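Flunik hand gripper, pads walking off the fingers
Tool Care > End effectors

tackweld_ro
Second set of pads this month. They creep toward the tip, then one corner lifts and catches on whatever I'm picking up. Flunik's care sheet says wipe with alcohol, press for 70 seconds, done. I don't buy it. Has anybody had that hold up on cloth work?

mossbench
Held up fine for me. You probably have grease on the finger. Clean it twice.

tackweld_ro
Cleaned it three times. The first set lasted 29 grasps on a bath towel before I could see a gap.

kettle_nine
Check the screws before you blame the glue. If one finger sits a hair behind the other, the pads meet crooked and every squeeze shoves them sideways. Zultholm sells a shim kit for it, but folded paper will tell you if that's the trouble.

mossbench
The shim kit is a way to sell you two bits of tin. Mine has never been shimmed.

kettle_nine
And how many grasps do you have on yours?

mossbench
Enough.

kettle_nine
So you don't log them. I do. 314 on one pair after I squared the fingers, same tape as before.

tackweld_ro
OK, I'm not convinced, but paper is free. Backed the screws off, closed the fingers on a folded strip, snugged them up again a little at a time. The strip used to slide out on one side and now it grips across. That proves they're square with nothing in them. It says very little about a thick folded garment with a snap on the pocket flap, and hard lumps like that are what I think is peeling the corners.

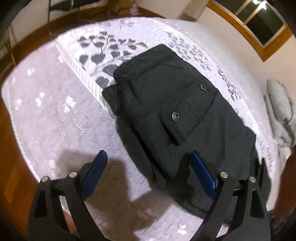 So I'm going to keep working heavy stuff and leave the towels alone for now. If the pads still creep, the alignment story is dead and I'm trying the Gasser tape.

mossbench
Gasser tape leaves gum all over. Don't.

kettle_nine
Agree on that one. Mark the pad edge with a pencil line so you aren't guessing.

tackweld_ro
Pencil doesn't show on black. Used a scratch. Will post when it moves.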